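4.2 Plate and bun handling

The second group of chores covers table service. The food item is a steamed bun and the target is a shallow plastic plate with a raised rim. Both hands are available to the controller, and either may steady the plate while the other fetches the bun. The task set follows the Ralledley list, cut down to 4 chores that need no tools. Trials were logged under the Rulla scheme.
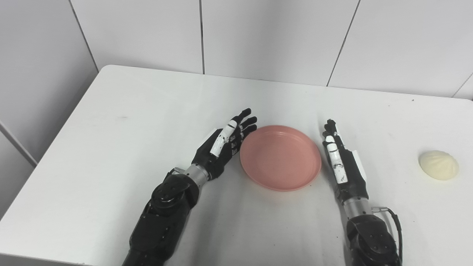

Cassim objects that a chore of this kind says little about kitchens, as a household plate is seldom alone on a clear surface and the person setting it down is usually doing something else as well. We accept the point for planning, but not for contact, where a soft item and a low rim are already hard enough.

Each chore was attempted 80 times, giving 320 trials in all. A trial was scored as complete only if the item was released fully inside the rim and kept its shape.

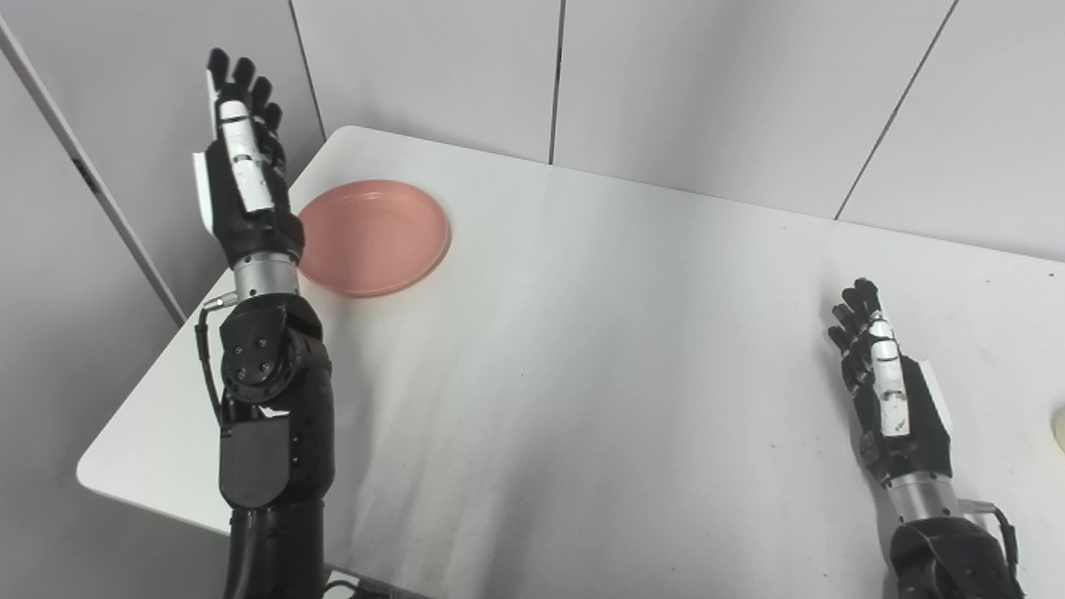
Figure 3. Two-handed table service.

Reach, more than grip, sets the limit on what can be asked of a fixed pair of arms. The Vostberg planner treats the two hands as sharing one work area, and its cost rises with the distance between them. In the second view of Figure 3 the plate lies close to the left hand, with a wide stretch of bare table between it and the right, so the planner's first choice for steadying the plate is the left hand. Section 4.3 gives the scores by starting layout.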